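In praise of the dull example

My grandmother taught me to make pastry by letting me ruin a good deal of it. She never once gave me a rule that I could have written down. I watched her hands, then I used mine, and by the time I was tall enough to see over the worktop properly I could feel when the dough had had enough water. I have been thinking about her a lot since I began spending my working days gathering examples for a learning system, which is a grand way of saying that I help two robot arms move fruit between dishes, over and over, and keep a record of how they did it.

People are very kind about this when I tell them at parties, and then they ask when the clever part starts. I'd like to make a case for this being the clever part, or at least the part that deserves more care than it usually gets.

The task we call Jurden (Bastian Rieger names them all, and I have given up asking where he finds the names) sounds like nothing. There is an apple, a plate and a bowl. The apple has to get from one dish to the other, and one arm has to hand it to the other on the way. A child of two would do it without looking up from the television. For us it is a good morning's work to get a tidy batch, and a good deal of tea goes into it as well.
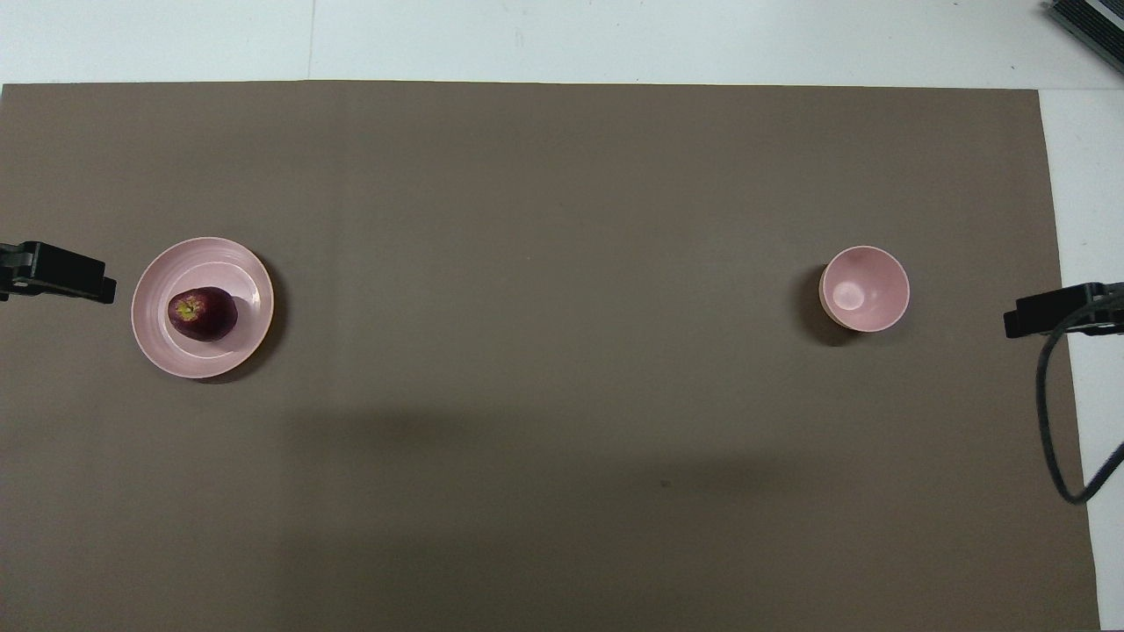
What a person knows without knowing it

When you pass an apple to a friend, you don't let go until they have it. You have never thought about this in your life, I should imagine. There is a small moment in which you are both holding the thing, and each of you can tell that the other is, and then one of you gives it up. Try writing that down as an instruction and you will be at it until supper. How firm is "has it"? How long is the moment? What do you do if your friend has taken hold of the bottom half only, and it's a slippery sort of apple?

So we show it instead, and the showing has to cover all those awkward cases, which is where my quarrel with some of my own trade begins. There is a strong pull towards collecting only the handsome examples. Everyone likes a smooth one. When I first came to Fundholm, anything with a wobble in it was thrown away before lunch, and we ended up with a beautiful collection in which nothing ever went a little bit wrong. Well, of course the system we trained on it had no idea what to do when something did! It had been brought up too gently.

Kelly Tunstall was the one who put a stop to it. One afternoon in September she went through a batch of 37 and pulled out the 27 we would normally have kept, and then asked us to sit down and watch the other ten properly. They were full of good things. There were second tries, and little corrections of the wrist, and a lovely slow one in which the receiving arm backed off and came in again from a better angle. All of that was skill, and we had been sweeping it into the bin because it looked untidy.

I don't want to overdo this. Trevor Lockwood, who has been at it far longer than I have, thinks I am sentimental about mistakes, and he has a point that a system shown nothing but fumbling will learn to fumble. There are also plain bad examples, where the person guiding the arms was tired or cross, and I have made plenty of those myself and wouldn't wish them on any machine. My answer to Trevor is that we should keep the recoveries and label them honestly, and he says labels are only as good as whoever writes them, and then we generally go and put the kettle on.
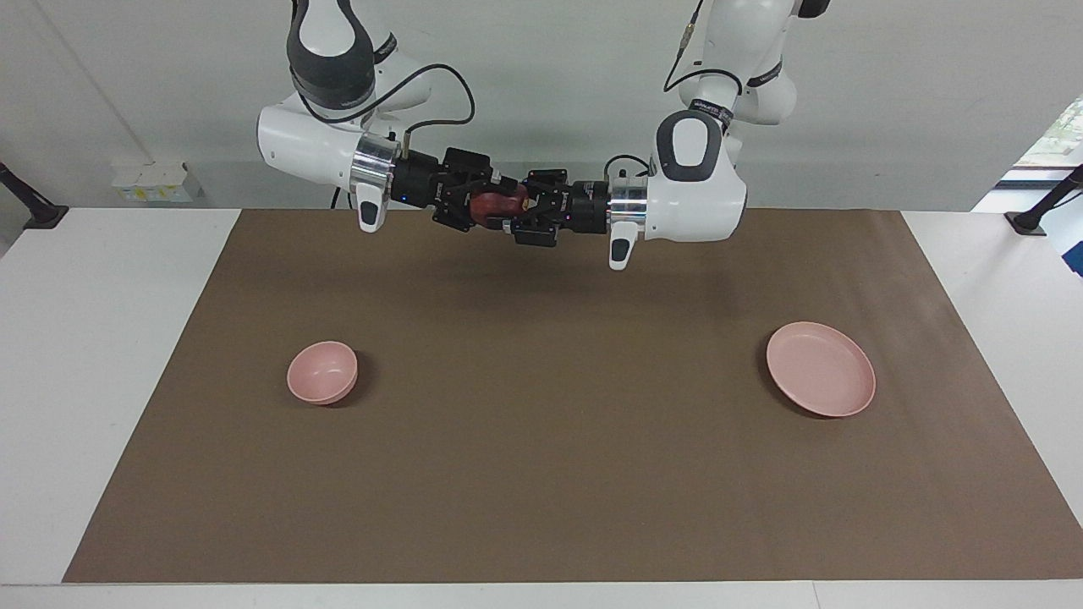

The handover: both grippers on the fruit, between the bowl and the plate.

I find I can look at that moment for a very long time. Everything before it is reaching, and everything after it is carrying, and I don't believe either of those is where the difficulty lives. If I were given more hours and more money, I would spend the lot on the handover, with harder fruit and softer fruit and different people guiding, left-handed ones especially. Stanisława Szewczyk has been asking for pears since the spring. I think she should have them.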